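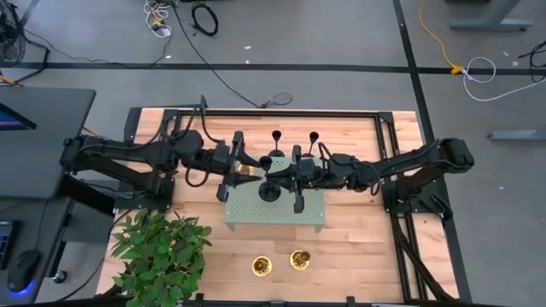

At Wike, a day's work is measured in episodes. Halima Okeke and Ekene Tijani steer a pair of robot arms through small household jobs while software records every joint angle and camera view. Candlesticks and brass candle holders are the current task.

The target is 3000 episodes. By 11/03/2023 the team had 1791, and another 605 had been thrown out, mostly for dropped parts or long pauses.

Okeke moves the pieces to new spots before each run. "If they always start in the same place, the model learns the place," she says. Tijani trims the recordings in the evening. Training starts in March.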